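Pomegranate Table Cover, Gray-Blue, Wipe-Clean
Sold by Drurudico Home

Home > Table > Covers and Cloths > Wipe-Clean

In stock
Ships in 2 working days
Pattern name: Pakzad
Finish: gloss
Item no. 17-PK

Overview

The Pakzad cover is a glossy gray-blue tablecloth printed with pomegranates, white flowers and green leaves, with gold diamond frames. It is made for tables that get used all day: breakfast, homework, mail, sorting through drawers, dinner. Spills stay on the surface long enough to be wiped up with a damp cloth. It does not need ironing.

The pattern was drawn by Niloufar Tabrizi for our Hiten range. She drew the fruit both whole and cut open, so there are dark red seeds showing in several places across the repeat. The print runs over the full cloth and has no separate border, so it can be trimmed on any side without losing part of the design.

Sizes

Small, for tables seating 2
Medium, for tables seating four
Large, for tables seating six
Round, for tables seating four

Measure the top of your table and add the drop you want on each side before ordering. Most customers choose a short drop for a kitchen table and a longer one for a dining room. If your table falls between two sizes, order the larger one and trim it. Household scissors will cut it. The cut edge will not fray and does not need a hem.

Using it with an undercloth

The cover can go straight onto the table or over a fabric cloth. With a fabric cloth underneath, the table is a little quieter when plates are set down, and the top layer slides less. Choose a plain fabric of even thickness. Lace and heavy embroidery will show through as bumps after a few weeks. A white or cream cloth suits the gray-blue best, but that is a matter of taste.

We sell a plain white undercloth under the name Fasotero. It is cut to the same sizes and can be added to your order at checkout.

Unpacking

The cover is shipped rolled on a cardboard tube. Take it out, lay it print side up and leave it overnight. Any waves from the roll should relax by morning. In a cold room, such as an unheated porch in February, it can take a day or two longer. Do not use an iron or a hair dryer to speed this up, as direct heat dulls the gloss.

Care

Wipe with warm water and a drop of dish soap. Dry with a soft towel if you want to avoid water marks.
Do not machine wash or tumble dry.
Do not use bleach, scouring pads or nail polish remover.
Wipe up turmeric, beet juice, tomato sauce and ballpoint ink right away.
Use a trivet under pans, teapots and anything else from the stove or oven.
Do not cut food directly on the cover.

For storage, roll it with the print facing out. Folding leaves creases that may be permanent.

Everyday wear

The surface takes cardboard boxes, chargers, keys and craft supplies without trouble. 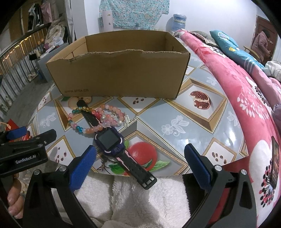
Metal buckles, chains and bracelet clasps can leave fine scratches if they are dragged, so lift them when clearing up. Fine scratches are hard to see on the printed areas and easier to see on the plain gray-blue. Printed paper, such as newspaper and receipts, should not be left under a heavy item for days at a time. The ink can transfer, and it does not always come off.

Color

Screens differ. The background is gray first and blue second, and it looks bluer in daylight than under a warm bulb. The red of the pomegranates stays much the same in either. If you are matching curtains or chair pads, order a sample piece first. The sample is cut from stock and may show any part of the pattern.

Delivery and returns

Standard delivery is free on orders of two covers or more. Orders placed on a Saturday are packed the next working day.

Uncut covers can be returned within 19 days. Please roll the cover back onto its tube before sending it. Covers that have been trimmed cannot be returned unless there is a fault in the print or the surface. If there is a fault, send us a photo of it with your order number and we will replace the cover.

Also in the Hiten range

Hiten placemats, set of four
Hiten shelf liner
Fasotero undercloth, white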